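Cendley Natural Dye Workshop — notebook
4 min read

August, madder vat, second round

Big day! The madder finally gave us a red with some orange in it and none of that sad brick brown we had all through the first round. Writing this up while my hands are still pink.

Started at 7:20 with the root Halima ground last night. She took it much finer than I would have, nearly flour, and I grumbled because it clogs the strainer, but the color came out so fast that I take it all back. 245 g of root went into the big enamel pot with tap water and a spoonful of chalk. Our water is soft and madder likes calcium, so the chalk stays in the recipe from now on.

Heat: slow, slow, slow. Last time we let the pot get away from us over lunch and the browns came out. Nnamdi sat next to it with the thermometer this morning and read me the number every few minutes like a cricket score. We held it at 60 C and never went over 65. Steam smelled like carrots and wet hay, which I have decided I love.

Cloth was the cotton from Sirkell, scoured twice and mordanted with alum at 20 percent weight of fiber. Half the pieces had also been through the tannin bath first (oak gall, Ekaette's jar). Tannin pieces are deeper and a little warmer. The plain alum ones are brighter, and Armindo likes them better. I go back and forth! We should run both again on linen before anyone orders more oak gall.

Timing, for whoever does the next pot:
in at 8:05, already peach at 8:15
stirred gently, kept everything under the surface (one corner floated and has a pale edge, my fault)
heat off at 9:30, left to cool in the pot
out at 1:45, rinsed until clear, no soap yet

The second dip on the same liquor is still going and it's a beautiful salmon. There may be a third in there. Saimi wants to save the last of it for wool, and I think she's right, wool will grab whatever is left.

Side note on the iron: 4 drops of iron water in a cup of the spent bath turned a test strip plum purple in under a minute. I yelped. Everybody came over. Please, please keep the iron spoon away from the main pot — it has its own hook by the back door.

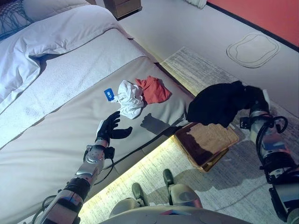

Crumpled white cloth, red-orange cloth, pale bed cover.

Still to do: wash test (13 strips cut and labeled, in the tray under the window), lightfast cards for the sill, and weigh the leftover root before it gets damp. Armindo is going to try the pH-neutral soap from Olaniyan against our usual one. I want to see the rinse water from both in jars, next to each other, before we pick.

Question for Ekaette: did your Flurnmont batch have chalk in it? The swatch in the old book is so close to today's tannin piece and the page only says "madder, slow."

Weld tomorrow if the weather holds. Yellow!

We use cookies to remember your reading preferences. Accept | Settings

Contact the workshop | Back to top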